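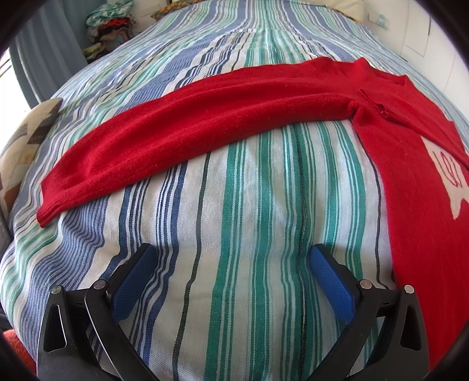 Makris

28th October

I have decided that this is the year I stop buying jumpers. I say that every autumn, usually with a new one in a bag by my feet, but this time I did the sums first and they frightened me. Last winter I bought four, and I can only find three of them. The fourth cost 72 pounds and I wore it to one lunch.

So I've been mending instead, and I've got a bit evangelical about it. My grandmother darned everything, including a tea cosy, and I used to think it was the saddest thing to do with an evening. Now I look forward to it! I put the radio on, make a pot of tea that goes cold, and pick a hole. Elbows are my favourite. Cuffs are awful - the stretch fights you the whole way round and you end up with a sort of frill.

I learned from a library book that dates from before I was born and assumes you own a darning mushroom. I didn't, so I used a satsuma for a fortnight. Then I found a proper one in the charity shop by the station, in a tub of odds and ends, and I've hardly put it down.

The wool is where it gets dangerous. I started with the little cards of mending yarn from the haberdashery counter, which are fine if everything you own is grey or navy. Then somebody on a forum mentioned Kullholm, who sell leftover ends by weight, and I ordered a bag. There were 142 grams of it and not two bits the same colour. I spent a whole afternoon winding it on to bits of cardboard and got nothing else done at all. Red is the hard one, by the way. You think red is red until you hold it by a window.

I've had a few disasters. I felted a perfectly good cardigan in January by trusting the wool setting on the machine, and it would now fit a large cat. I also sewed a sleeve shut (we won't go into that). And moths, of course. I lost a scarf to them and panicked and put half the wardrobe in the freezer, next to the peas. Two weeks in there, sealed in bags, is what the library book's modern cousins recommend. Lavender smells lovely but I don't think my moths mind it.

Next on the pile is a school-era thing with 13 holes in it, all down one side. I've bought mustard yellow for those, because matching was never going to happen. If it goes well I'll put it up here, and if it goes badly I'll write about soup.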